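Clavomden 오픈하우스 다녀온 이야기 (22. 3. 18)

1월에 신청해 놓고 까맣게 잊고 있다가 안내 문자를 받고서야 부랴부랴 다녀왔습니다. Clavomden은 사무실과 작업실에서 쓰는 탁자, 수납용품을 한 건물에 모아 놓고 일 년에 몇 번 문을 여는 곳이에요. 저는 작은 공방을 옮길 준비를 하느라 요즘 머릿속에 탁자와 통밖에 없어서, 남들이 벚꽃 언제 피나 검색할 때 저는 상판 무늬를 검색하고 있었답니다.

역에서 내려 11번 마을버스를 타면 바로 앞에 섭니다. 버스가 꽤 돌아가니까 날이 좋으면 걸어도 괜찮아요. 저는 걷다가 중간에 빵집에 들르는 바람에 결국 버스 탄 것보다 늦게 도착했지만요. 입구에서 이름표를 받는데 제 번호는 38번이었습니다. 안내 책자가 59쪽이나 되어서 가방에 넣고 다니려니 제법 묵직하더라고요.

1층 Zonlow 코너

1층은 접이식 선반과 고리, 작은 서랍들 위주였습니다. 서랍을 마음껏 열고 닫아 볼 수 있게 해 두어서 저도 한참을 서서 여닫았어요. 나사나 집게처럼 자잘한 것을 넣는 칸막이 서랍이 마음에 들었는데, 공방 벽 치수를 적어 둔 수첩을 집에 두고 와서 사지는 못했습니다. 이런 데 갈 때는 수첩 먼저 챙기셔야 합니다. 옆에서 따뜻한 보리차를 나눠 주길래 한 잔 얻어 마시고 계단으로 올라갔어요.

2층 Vávra 탁자 방

제가 제일 오래 머문 곳이 여기입니다. 회색 카펫이 깔린 방에 밝은 나뭇결 탁자가 있는데, 모서리가 둥글게 돌아가 있어서 우선 그게 반가웠어요. 지금 쓰는 작업대 모서리에 허벅지를 하도 찧고 다녀서 저는 모서리부터 보게 되거든요. 상판은 연한 베이지색이고 물결처럼 구불구불한 결이 옆으로 길게 흐릅니다. 어떤 데는 결이 완만하게 내려앉았다가 다시 올라오고, 어떤 데는 길쭉한 타원으로 감겨 있기도 해서, 가만히 들여다보고 있으면 은근히 시간이 잘 가요. 가운데 쪽은 빛을 받으면 환하게 번들거리니까 사진 작업을 하시는 분이라면 조명 위치를 고민하셔야 할 것 같아요. 회색으로 살짝 얼룩진 데와 점만 한 티도 있었는데, 저는 그런 게 오히려 편했습니다. 너무 새것 같으면 풀 한 방울 떨어뜨릴 때마다 마음이 철렁하잖아요!

탁자 위에는 흰 플라스틱 통이 하나 있었고 뚜껑은 바로 뒤에 따로 놓여 있었어요. 테두리가 도톰하게 말려 있고 안쪽은 매끈한 통인데, 뚜껑에는 검은 손잡이가 가로로 달려 있고 짧은 변 양쪽에 검은 걸쇠가 하나씩 있습니다. 제가 지금 쓰는 통은 뚜껑이 그냥 얹히기만 하는 거라 옮길 때마다 양팔로 끌어안고 다녀야 해서, 손잡이와 걸쇠가 있다는 것만으로도 눈이 확 가더라고요.

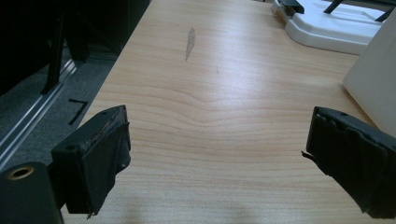
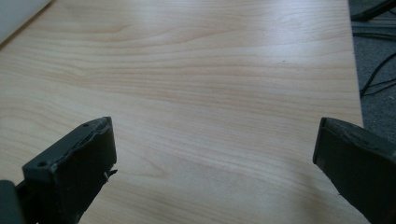
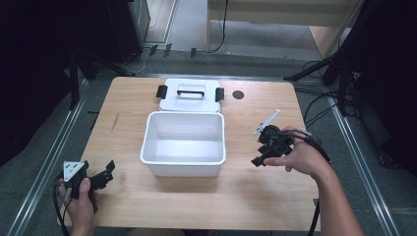
통과 탁자를 보고 나서 든 생각

집에 와서 계속 떠오르는 건 상판보다도 통이었습니다. 저희 공방에는 천 조각을 담아 둔 상자가 13개 있는데 크기가 전부 제각각이라 위로 쌓으면 꼭 기우뚱합니다. 흰 통으로 다 맞추면 보기에는 좋겠지만, 안이 안 보이면 이름표를 또 붙여야 하니 그건 그것대로 일이겠지요. 우선 자주 쓰는 천만 옮겨 담아 보고, 괜찮으면 조금씩 늘릴까 합니다.

탁자는 아직 마음을 못 정했어요. 상판 먼 쪽에 짙은색 둥근 그로밋이 박혀 있던데, 재봉틀을 그 가까이에 두면 어떨지 방바닥에 신문지를 펴 놓고 이리저리 재 보는 중입니다. 밝은 나뭇결은 흰 실밥이 잘 안 보일까 봐 걱정이고, 어두운 색은 방이 좁아 보일까 봐 걱정이고, 이러다 이사 날까지 신문지 위에서 일하게 생겼습니다.

쉬는 곳과 돌아오는 길

3층에는 Emex라는 작은 카페가 있어서 다리를 쉬기 좋습니다. 창가 자리가 인기라 저는 안쪽에 앉았고, 당근 케이크를 먹었는데 달지 않아서 한 조각 더 포장해 왔어요. 짐이 있으시면 1층 보관대에 맡기고 올라가세요. 저는 책자에 빵 봉지까지 들고 계단을 다 오르내린 다음에야 보관대를 발견했습니다.

다음 오픈하우스 일정은 아직 안 나왔고, 문자 알림을 신청해 두면 보내 준다고 해요. 저는 나오면서 신청했고, 수첩도 벌써 가방 앞주머니에 넣어 두었습니다.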